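Road Closures and Security on the Flimudska Corridor: Notice to Members

Members with staff or vehicles in the Zinditz district are asked to note that the regional authorities have kept the heightened security status in force until the end of October. The decision follows a further series of unlawful roadblocks on the Flimudska road, where 4 lorries were seized and set alight within a single night. No member company has reported injuries to its employees.

According to figures issued by the district prosecutor, 56 people have been detained in connection with the roadblocks and 1,453 vehicles have been stopped at police checkpoints. An additional 300 officers have been assigned to the corridor and will remain there until the status is reviewed.
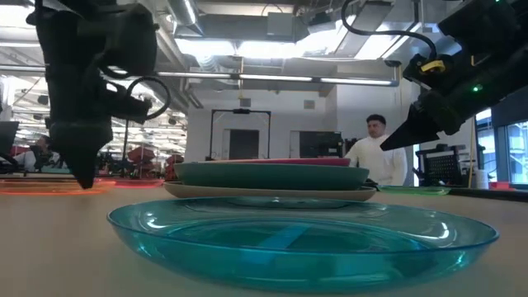 Travel between Zinditz and the Brosport terminal should take place in daylight only. Drivers are advised to leave no later than 2 p.m., to keep to the toll road where it is open, and to carry identification and freight papers in the cab. Anyone who meets a roadblock should stop at a distance, turn back if it is safe to do so and make no attempt to film or negotiate. Incidents should be reported first to the emergency services and then to the duty desk – the desk is staffed day and night.

Leinonen has suspended its evening collections on the route and will tell customers directly when they resume. Other carriers are operating a reduced timetable. 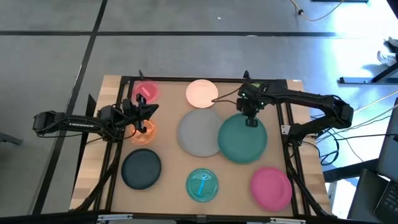 One member company wrote to the duty desk that the checkpoints have made the road feel safer by day, but that delays at the northern approach now cost its drivers several hours on each run, and that some have begun to use the unlit valley road instead. It asked whether a separate lane could be opened for registered freight.

The request has been passed to the district police. In the meantime members are strongly advised against the valley road, which has no patrols after dark and poor telephone coverage for most of its length. Revised guidance will be sent to all registered contacts once the police have replied.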